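The Road That Was Paid For Twice

By Edit Dobos
5/16/20

In Trorkstead people still call it the new road, although it is old enough to have holes. It leaves the town behind the grain store, crosses two small bridges and ends at the fence of the Gemside estate, where a few families live and where a business park was promised. According to the contract, the road is six kilometers long. Anyone who drives it with an eye on the dashboard will find that it is shorter than this.

The difference would be a matter for local jokes if the district had not paid for the full length, and then paid again for repairs on a section that was never built. The prosecutor's indictment, which runs to 542 pages, says the money went through the construction company Jesard and came back, in part, to the people who had chosen it.

Three former officials of the roads department and two managers of Jesard are now on trial. All five say they are innocent.

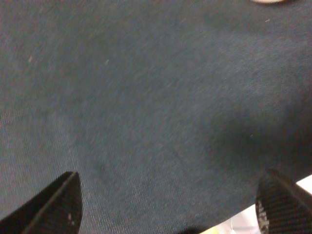
How the tender was won

The first tender was announced in November, with a deadline so short that only companies who already knew about it could prepare the papers. Four offers came in. Two were rejected for a missing stamp. The third came from Jitpraphai, a trading firm which had never built a road and which shared an accountant with Jesard. The fourth was from Jesard itself, and it won.

I spoke with a former clerk of the department, who agreed to talk if I did not print her name. She remembers that the envelopes were opened in the morning, but that the minutes of the meeting were already typed the evening before.

"I thought somebody was only being well organized," she told me. "I was new there. You don't ask in your first year."

She kept a copy of the minutes at home. Years later she gave it to the investigators, and it is now one of the main documents in the case. The defense says the paper was a draft, prepared in advance as every office does, and that it proves nothing about who decided what.

The invoices

What happened after the signing is easier to follow, because it left more paper. Jesard sent the district 74 invoices. Many were for real work: gravel, drainage, the bridges. Others were for consulting, and these were always written in one sentence. The consultant was Jitpraphai, the same firm that had lost the tender.

Jitpraphai had one employee and an office above a bakery. When the police came, they found a desk, a telephone and almost 3,000 blank sheets with the company's letterhead. The owner has told the court that he gave his advice by telephone, and for this reason there are no reports. He could not remember who had called him.

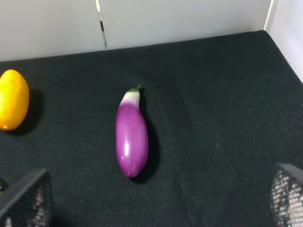
An eggplant, apparently a toy or artificial one, on dark green fabric.

What the town says

In Trorkstead I expected anger, but I mostly found tired people. The man who runs the grain store said he had stopped reading about the trial after the second delay. A retired teacher on the estate still goes to every hearing she can. She takes the early bus, sits in the last row and makes notes in a school notebook.

"They speak about it as if it was only numbers," she said. "For me it is the ambulance. It has to go around by the old bridge."

The present head of the district did not want to give an interview. In a written answer, his office said that the control of contracts has been improved and that it respects the work of the court. It did not answer my question about who approved the repairs.

The court has heard most of the witnesses, and the closing speeches will come next. The prosecution wants prison sentences for all five and the return of the money to the district. Whatever the judges decide, both sides have already said that they will appeal.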